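How to record a folding session so somebody else can use it

Our first rulebook at Drolcombe ran to 61 rules. People obeyed the first two and the one concerning snacks. What follows is the shorter set, for anyone folding clothes with a hand-held gripper in an ordinary home.

Start with the garment. Dark knits are allowed, but find the neckline before you touch anything else, and say in the notes which way it points. Black ribbed fabric hides its own edges very well, and the person labeling your clip will be squinting.

Pinch the folded edge with the flat of both fingers. Tips alone will pluck at the knit like a nervous aunt. Keep your free hand away from the stack unless the task sheet says two tools.
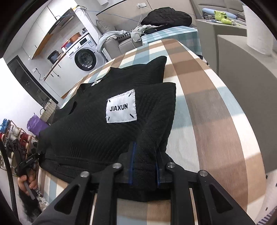
Pinching the lower edge of the folded knit, patch facing up.

Leave the room as it lives. Gaëtan Gautier once tidied a whole apartment before a session, and we got a fine record of a place where no human has ever owned a jacket. Shoes, bags and laundry may stay. Mail, screens and family photos go in a drawer.

Between grasps, open the jaws all the way and hold still for a count of two. A half-open gripper drifting over cloth could mean anything, and Nazmiye Kocabaş, who checks the clips, will write back to ask what.

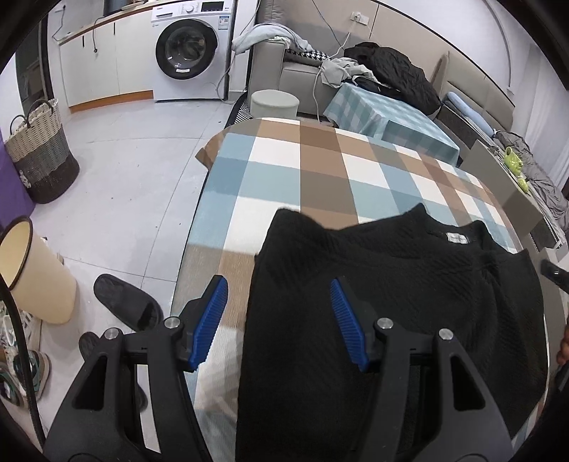

Drolcombe, August

Name the surface properly too. "Plaid cloth" is enough; "nice table" has been submitted and returned.

Stop after 10 folds and rest your wrist. Fumbles stay in. Mark them as fumbles, resist the urge to explain yourself, and carry on from wherever the garment ended up.

Before you pack up, check that the notes give the garment, the surface and the number of tools. Then send the lot to Firdevs Polat. Snacks are still rule two.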